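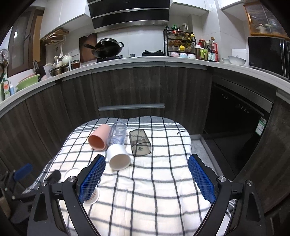

Share 7

A Tablecloth Is a Work Surface
Opinion
Arne Grube
08/12/2024

Most advice on table linen deals with how a cloth looks under a laid meal. My interest is in the other twenty-two hours of the day, when the kitchen table holds cups waiting to be put away, mail, a charging cord and whatever came out of the cabinet to reach something behind it. Under those conditions the cloth is a work surface and should be judged as one.

The relevant properties are friction, thickness, flatness and edge behavior. Color comes after all of these.

Friction first. A plastic tumbler lying on its side on a bare lacquered table will roll if the table is even slightly out of level, and kitchen tables usually are. A woven cloth adds rolling resistance. A fold adds more, and a light cup will often settle into one and stay there. People who iron a kitchen cloth perfectly flat remove this feature and then complain about cups on the floor. I would leave the folds in on weekdays.

The same folds are a nuisance for anything that has to stand. A narrow cup placed on a wrinkle leans by a few degrees, and a few degrees is enough when the cup is full. The working rule in our house is that drinks stand on the flat middle and empties lie down wherever they like.

Transparent vessels are a separate problem. A clear plastic cup on a plain white cloth is easy to miss, and a hand reaching for the cup behind it will knock it over. On a checked or plaid cloth the lines pass under the plastic and bend, and the eye picks up the bend. Smoky or tinted plastic shows up well on pale cloth without any help. If you own clear cups, buy a cloth with lines on it. I consider this the strongest argument for plaid in a kitchen, and I have never seen it on a label.

A broad border band also does some work. It marks where the table ends. Children and tired adults put things down on the white part and stay off the gray part, with no instruction given.

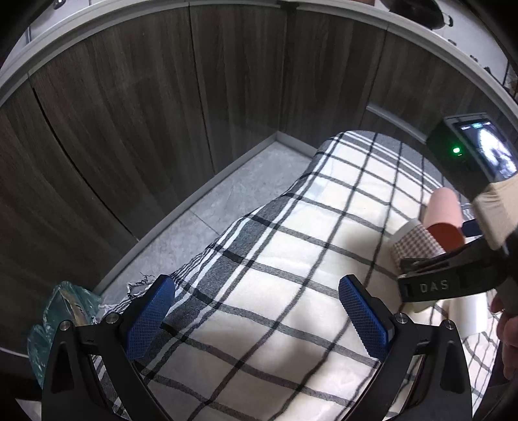

The case against fringe

Fringe has no function on a kitchen table. It hangs at exactly the height where chair backs and buttons pass. One caught thread moves the whole cloth, and everything standing on the cloth moves with it. It also sheds in the wash, and the loose threads collect in the filter.

I own two fringed cloths and can report on both. The Marino was a gift, is handsome, and has been snagged often enough that one side is visibly shorter than the other. The Satik has a hemmed fringe, knotted every few threads, and has held up for 3 years. If fringe is unavoidable, get it knotted. A plain turned hem is better still.

On drop, my view is that less is enough. The cloth has to turn over the table edge and hang far enough for its own weight to hold it there. Beyond that, extra length lands in laps.

What to do with the cups

Rosalba Parisi argued in these pages in June that a table should be cleared completely between meals, cloth included. I disagree on practical grounds. Her method assumes that cups go straight into the cabinet. Cups that are handed out and returned all day do better in one loose group at one side of the table, with the rest of the surface left open. Clearing them takes one trip in the evening.

Her objection is hygiene, and it has some force. A cup on its side has its rim close to the cloth. The answer is a cloth that is washed often, and that means a cheap one, or two in rotation.

Buy the second cloth before the first one wears out.

292 views

3 comments

mutcombe_kitchen
Agree on fringe. Ours went under a chair leg and took the sugar bowl with it. I cut it off and hemmed the edge by machine.

Dell R.
You skipped underlays. A thin felt pad fixes most of the sliding and you can iron as flat as you want.

Rosalba Parisi
I said between meals, Arne. I did not say between coffees.

Related
Sanska cup racks: a second look
Clear the table, all of it
Linen weights and what they mean
How we level a kitchen table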